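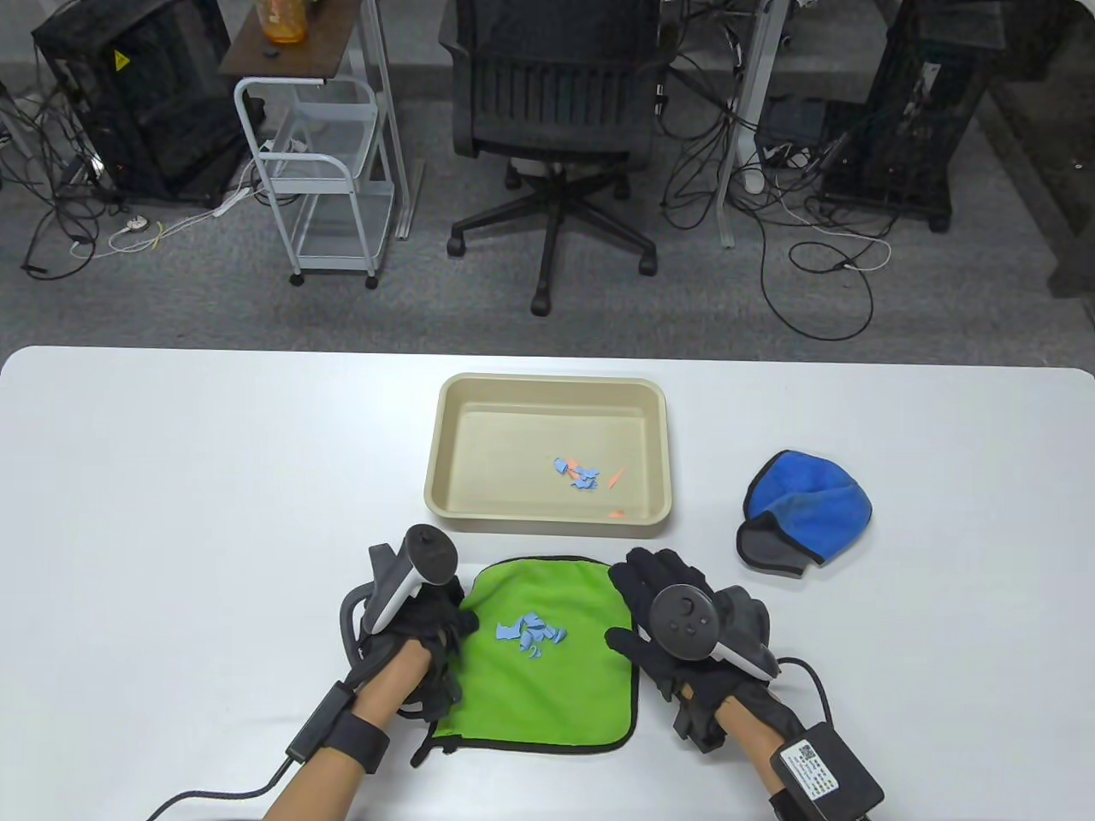
## Clearing up paper scraps with a cloth and a tray

I love torn-paper collage, and I've come to love the cleanup too! You need a shallow tray and a microfiber cloth.

1. Lay the cloth flat, close to the tray.
2. Gather the scraps into one pile on the cloth — loose fists work better than fingertips.
3. Lift all four corners, carry the bundle over the tray and let it go.
4. Shake the cloth gently, low down, so the small bits stay inside the rim.
5. Sort by color if you're keeping them. Blues are great for skies!

Fadwa Fahmy saves hers in envelopes, up to 100 pieces in each.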